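Gristberg 双臂台面套件,试用期快结束了,写一点使用感受(长文)

版块:设备与套件 > 桌面机械臂
标签:双臂 夹爪 售后 试用

querbalken
楼主

各位好。我先说明,中文不是我的母语,我写得比较慢,有些词可能用得不准确,请大家指出来,我会改。在本论坛我一直只看不写,但是选购这套设备之前,我从这里的旧帖学到不少东西,所以觉得应该还一篇。

我们单位买的是 Sisex 公司的 Gristberg 套件,双臂版本,带框架。供货的不是 Sisex 自己,是代理商 Valcárcel。从签字到收货,合同写的是 20 天,实际也是 20 天,这一点我没有可以抱怨的。合同里还有 60 天试用期,试用期内可以退货,只扣运费。我写这篇的时候,试用期还没有结束,所以我的意见还不是最后的意见。

套件的内容我按照装箱单的顺序说:两条手臂,两个平行夹爪,两个腕部相机连外壳,铝型材和连接件,前面的导轨和安装板,走线用的线槽,波纹管,一台控制电脑(可以不要,我们要了),还有一本说明书。台面不包括在套件里面,需要自己准备。这件事在报价单上写得很小,请后来的人注意。

先说装配。说明书写"两个人半天可以完成"。我们两个人用了一天,其中有一个下午是在调整左右两根立柱。原因在我们:我没有先把前面的导轨锁紧,就开始装手臂的安装板,后来发现两条手臂的底座不在一条直线上,只好拆掉重来。说明书其实写了正确的顺序,但是写在图的下面,字很小。如果有人要装,请先锁导轨,再装安装板,最后再上手臂。

手臂本身我比较满意。白色的外壳摸起来结实,关节的声音不大,旁边可以正常讲话。重复定位我没有专门的仪器去测,所以我不写数字。我只能说,让它回到同一个点去夹同一个小东西,它一般都夹得到。夹不到的时候,多半是东西自己移动了。

夹爪的开口是 80 毫米。对桌面上的东西来说够用。厂家配的手指是黑色的,形状有角度,夹扁的东西很好,夹圆的东西容易滑。Iselex 有替换手指,我们订了一套,还没有到货,到了再补充。

腕部相机是我犹豫最久的部分。单独买相机再自己做支架,会便宜一些。但是我们没有会做支架的人,所以买了配套的。图像的清晰度没有问题。有问题的是波纹管,下面我会专门写。

然后是软件。软件我只给及格。界面有英文和德文,没有中文,翻译包说是 November 有(原文如此,他们的邮件里写的是英文)。录制动作的功能可以用,但是每次录完都要手动起名字,不能自动编号。连续录一个下午,这件事很累人。左右臂的坐标系默认是各自独立的,要在设置里勾选"共用原点"才可以统一,这个选项藏在第三层菜单。

我把试用期内的感受分开写,先写到这里。如果大家想知道某一项,请跟帖,我会尽量回答。

螺丝拧三圈
回复楼主

写得很清楚,比很多母语的帖子清楚。问个实际的:波纹管到底怎么回事?我看 Gristberg 的宣传视频里管子都贴着手臂走,很服帖的样子。

还有你们抓的是什么?只抓方块的话什么夹爪都能用。

moss_on_rail
回复楼主

20 天到货?我这边等了快两个月,也是 Valcárcel。同一家代理待遇差这么多,是不是看单位下菜。

querbalken
回复 moss_on_rail

我不知道原因。我们买的是他们有库存的配置,没有改任何选项。如果您选了别的臂长或者别的颜色,可能要从工厂调。这是我的猜测,不是代理商告诉我的。

moss_on_rail
回复 querbalken

确实改了臂长。行吧,那我收回一半。另一半不收回,他们中间一封邮件都没给我发过,是我追着问的。

老冲床不退休
回复楼主

泼点冷水。这种套件我看来看去,就是把型材、导轨、两条臂、两个相机打个包,加价卖给你。型材自己买,安装板找加工店,一天的活。楼主说没有会做支架的人,那画个图发出去加工也不难吧。

我不是说 Sisex 的臂不好,臂是好臂。我是说"套件"两个字值不值那个差价。

querbalken
回复 老冲床不退休

谢谢,这是很合理的问题。我们买之前也做了这个比较。如果只看材料,您说的是对的,自己买更便宜。我们选套件,是因为两条手臂的相对位置在出厂文件里已经有了,装好以后只需要做很短的标定。自己做框架,这个标定要从零开始。我们这里没有人做过,我估计要花掉几个星期。

当然,如果一个单位里有您这样的人,我会建议不要买框架,只买手臂。

老冲床不退休
回复 querbalken

被你这么一夸我倒不好接着骂了。不过标定这个事没你想的那么吓人,改天我开个帖子写。

灰度三十二
回复楼主

插一句,台面用什么材料你们怎么定的?我们之前用亮面的板子,顶上灯一开,腕部相机一片白。后来换成哑光橡胶垫才好。

querbalken
回复 灰度三十二

我们用的是抛光的大理石,红褐色,有白色的纹。缺点您已经说了,亮面会反光,所以我们把曝光改成手动,不用自动。改完以后可以接受。优点是很重、很平,手臂快速停下来的时候,台面不会跟着晃。

橡胶垫我们也考虑过,但是小的金属件放在橡胶上不容易滑动,夹起来太容易,和真实的桌子不一样。我们希望练习的条件困难一些。

灰度三十二
回复 querbalken

手动曝光的话,白天晚上光线变了怎么办?

querbalken
回复 灰度三十二

我们保存了两组参数,上午用一组,天黑以后用另一组。软件不能按时间自动切换,所以要靠人记得。我忘记过,那一天录的东西后来没有用。

querbalken
楼主,补充一:抓取和波纹管

有两位问到抓什么东西,和波纹管的情况,我一起回答。

我们的任务是整理桌面,东西都是普通办公室和家里有的。大的有订书机、园艺小铲子,小的是放在白色托盘里的灰色小金属件。大的东西由一条手臂拿起来,交给另一条,或者放到指定的地方。小的要从托盘里一个一个取出来。订书机比我想的困难。它表面是弧形的,合上和打开的时候重心也不同。打开的时候,里面的金属槽露出来,夹在金属上面会滑,夹在塑料外壳上面比较好。 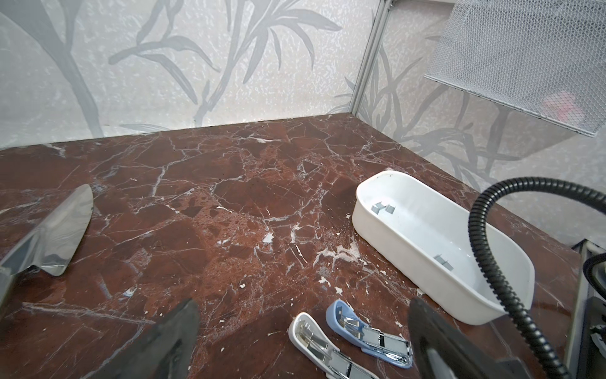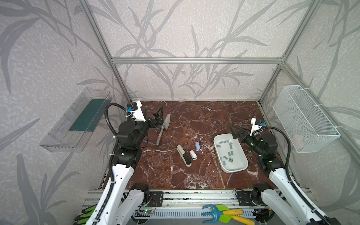
波纹管的问题是这样的。管子从手臂的白色外壳出来,到手腕那里要留出一段余量,不然手腕转到极限的时候会拉紧。留得少,会拉;留得多,管子就会弯成一个弧,进到腕部相机的视野里,把要夹的东西挡住一部分。说明书给的余量偏多。我们缩短过一次,手腕转到最大角度的时候听到接头有声音,我很害怕,又放回去了。

宣传视频里面管子很服帖,我仔细看了,那几段视频手腕几乎没有转。我不说他们骗人,但是看视频的人应该知道这一点。

Valcárcel 的技术人员建议在管子中间加一个可以滑动的卡箍,管子能前后走,但不能向外鼓。他们寄来了样品,免费的。我装在右臂上试了几天,情况好一些,没有完全解决。左臂还是原来的装法,这样可以比较。

小金属件方面,夹爪的开口对它们来说太大了,合上要走很长一段,所以速度慢。可以在软件里设置"预合拢",先合到一个较小的宽度再往下走。设置以后快了很多。但是预合拢的数值是整个程序共用的,如果下一个动作要拿订书机,需要再写一条命令打开。我希望他们以后改成每个动作单独设置。我写了邮件,回复是"已记录"。

力的控制我给好评。最小一档夹薄的东西不会夹变形。最大一档我只用来拿铲子。铲子的杆细长,头重,夹的位置不对就会转。这不是夹爪的错误,要在杆和铲头连接的附近夹。

螺丝拧三圈
回复 querbalken

明白了,管子这个我信。我们车间大臂也一样,手腕那一圈是永远的痛。

卡箍有没有型号?我想要个图。

querbalken
回复 螺丝拧三圈

样品上没有型号,袋子上只有手写的字。我问过能不能分享图纸,他们说要先问 Sisex。等到回答我再来写。没有得到同意以前,我不方便自己画了发出来,请理解。

apfelkuchen改
回复 querbalken

我反对楼主一个观点。管子进视野不应该靠改管子解决。训练的时候本来就有遮挡,模型自己会学会忽略它。你把管子弄得太干净,以后换一台管子没弄好的机器,反而不行了。

我们组就是完全不管,录了再说。

querbalken
回复 apfelkuchen改

我同意一部分。如果遮挡每次都在同一个地方,模型可以学会。我们的困难是,操作的人也是看着腕部相机的画面在遥操作。管子挡住的时候,人看不见金属件,就会凭感觉往下放,动作变得犹豫。这样录下来的示范质量不好。问题首先在人这一边。

如果您的操作员是直接看着台面操作,那么您的办法应该没有问题。

apfelkuchen改
回复 querbalken

哦,我们是直接看台面的,人就站旁边。那条件不一样,你说的有道理。但我还是觉得花时间修管子不如多录点数据。

灰度三十二
回复 apfelkuchen改

多录一堆操作员自己都看不清的数据有什么用……

apfelkuchen改
回复 灰度三十二

你没看我上一句吗,我说的是我们的条件。

灰度三十二
回复 apfelkuchen改

看漏了,抱歉。

版务小桌
提醒:讨论技术就好,语气都收一收。另外 @老冲床不退休 标定的帖子请发在"教程"版块,不要发这里。

老冲床不退休
回复 版务小桌

收到。还没写呢,催什么。

夹具与茶
回复楼主

想问服务合同。Valcárcel 给我报的是每年 1805 欧,包一次上门,包夹爪的易损件,不包手臂。销售说"大部分客户都签了"。楼主签了没有?

querbalken
回复 夹具与茶

我们得到的报价也是每年 1805 欧,内容和您写的一样。目前没有签。他们允许在试用期结束以前决定,价格不变。

我把我的考虑写出来,您可以参考。赞成签的理由:第一次上门的时候,技术员会重新做左右臂的标定,并且检查所有接头。我自己做过一次标定,能用,但是我不敢说很好。还有,夹爪手指上的胶垫会磨损,单独买不便宜。

反对签的理由:手臂不在里面,而手臂才是最贵的。上门只有一次,第二次要另外付差旅。合同里写"工作日内答复",没有写几个工作日。我请他们把数字写进去,对方说这是标准合同,不能改。

夹具与茶
回复 querbalken

"工作日内答复"这句也太妙了,哪个工作日都算。

他们平时回得快吗?

querbalken
回复 夹具与茶

我把记录找出来看了。关于硬件的问题,一般当天或者第二天有回答,而且回答的人懂技术。关于软件的问题要转给 Sisex,慢很多,有一封到现在没有下文,就是自动编号那一封。

有一次左臂开机以后报错,手腕的关节不动。我打电话,他们让我看关节上的指示灯,然后让我重新插一次手腕的插头。插好就正常了。整个电话很短,他们的态度很好。这次没有收费。

moss_on_rail
回复 querbalken

插头松这个我也碰到过!右臂,搬台子以后。建议在插头外面绑一圈扎带,别太紧。

querbalken
回复 moss_on_rail

谢谢,我会试。您绑在插头的前面还是后面?

moss_on_rail
回复 querbalken

后面,靠外壳那边。前面绑了会顶着相机那个小线头。

只看不买
回复楼主

外行问一句,这套东西到底能不能自己干活?就是我早上打开,它把桌子收拾好那种。

querbalken
回复 只看不买

买回来的时候不能。套件里只有手臂和工具,没有"会收拾桌子"的程序。您可以录动作让它重复,东西摆在同样的地方,它就能做;东西移动了,它就夹空。要让它适应变化,需要自己训练,或者买别人的服务。Sisex 有一个这样的服务,叫 Gristberg 技能包,我没有买,所以不评价。

如果您的目的是每天早上桌子干净,我建议您自己收拾,快很多。

只看不买
回复 querbalken

哈哈好的,省了一大笔。

螺丝拧三圈
回复 querbalken

技能包我朋友公司试过,演示很顺,换成自己的东西就要重新采集,采集费另算。合同要看仔细。

夹具与茶
回复 螺丝拧三圈

采集是他们上门采还是你自己采?

螺丝拧三圈
回复 夹具与茶

都行,上门贵。我没看到具体数,不乱说。

querbalken
楼主,补充二:Iselex 手指到货

发帖日期 22/10/2022

替换手指到了。包装很简单,一个袋子,里面有手指、螺丝和一张纸。安装需要把原来的手指拆下来,螺丝很小,建议在下面垫一块布,不然掉下去很难找。我掉了一颗,在线槽里找到的。

用了几天,我的看法如下。

抓订书机:比原厂手指好。表面软一些,贴得住弧形的外壳。交接的时候,两个夹爪同时夹住,再松开一个,东西转动得少了。

抓小金属件:比原厂手指差。软的表面遇到薄的边会陷进去,有时候夹起来了,放的时候粘一下才掉,位置就偏了。原厂手指比较硬,边缘清楚,放得准。

抓铲子:没有看出区别。

所以现在我的装法是一边用 Iselex,一边用原厂,让每条手臂做自己适合的事情。坏处是左右不对称,一段程序不能直接换到另一边用,而且软件里只能选一种手指的型号,两边都会按照这个型号计算指尖位置。我在程序里手动加了偏移。这个办法不漂亮。

另外请注意,换手指以后一定要重新做夹爪的零点。我第一次没有做,合拢的时候手指顶在一起,报了过载。没有损坏,但是声音很难听。

老冲床不退休
回复 querbalken

两边手指不一样这事我不赞成。你现在省事,以后数据没法混着用。要么两边都软的,小件另外想办法,比如托盘底下垫一层薄的,让小件翘起来一点边。

querbalken
回复 老冲床不退休

垫一层薄的东西,这个我没有想到。托盘底是光滑的白色塑料,金属件平躺的时候边缘贴着底,确实不好夹。我会试一试,然后写结果。

数据混用的问题,您说得对,我们现在把两种配置分开存。以后可能还是要统一。

apfelkuchen改
回复 老冲床不退休

这次我站老冲床。手指统一,别的都好说。

夹具与茶
回复 querbalken

Iselex 的手指一套多少钱?官网要登录才能看。

querbalken
回复 夹具与茶

我们是和别的东西一起订的,发票上是合计,我问了财务,还没有单价。知道以后告诉您。

灰度三十二
回复 querbalken

软手指的颜色会不会影响识别?我们换过一次浅色的,指尖和托盘分不开。

querbalken
回复 灰度三十二

深色的手指在白色托盘上面很清楚。如果您的台面也是深色的,可能要反过来想,手指在台面上会不明显。我们的程序主要看托盘里面,所以没有受影响。

moss_on_rail
回复楼主

所以最后退不退?给个准话呗。

querbalken
回复 moss_on_rail

硬件我想留下。如果只按硬件打分,我会推荐给没有机械加工条件、又需要双臂的小组。如果您那里已经有框架,请只买手臂和夹爪,相机看情况。

软件我不推荐任何人因为软件去买它。我们现在绕过界面,用他们的接口自己写脚本,接口的文档倒是写得认真,例子可以直接运行。

服务合同,我倾向于第一年签,第二年不签。第一年主要是为了那次上门标定。同事不同意,他认为同样的钱可以买备用的手指和一个备用相机。这件事我们还在讨论。

夹具与茶
回复 querbalken

我站你同事。备件在手里才是备件。

螺丝拧三圈
回复 夹具与茶

分人。自己会标定就买备件,不会就签。楼主标过一次,再标两次就会了。

老冲床不退休
回复 螺丝拧三圈

等我那个帖子。

版务小桌
回复 老冲床不退休

都在等。

querbalken
回复 老冲床不退休

我也在等。如果您写的时候需要有人按照步骤做一遍,检查哪里看不懂,我很愿意做,我看不懂的地方一定会很多。

另外回答前面卡箍的问题:Sisex 同意分享尺寸,但是要求注明是试用件,不保证寿命。我量完以后和他们给的数对一下,再发在这个帖子里。右臂的卡箍目前没有松动,滑动的地方有一点灰色的粉,应该是管子表面磨下来的。我每天擦一次,继续观察。

螺丝拧三圈
回复 querbalken

有粉就说明内圈太糙,拿细砂纸把卡箍内边倒个圆角再装回去。管子别打磨,打磨了更快烂。

querbalken
回复 螺丝拧三圈

好的,明天拆下来做。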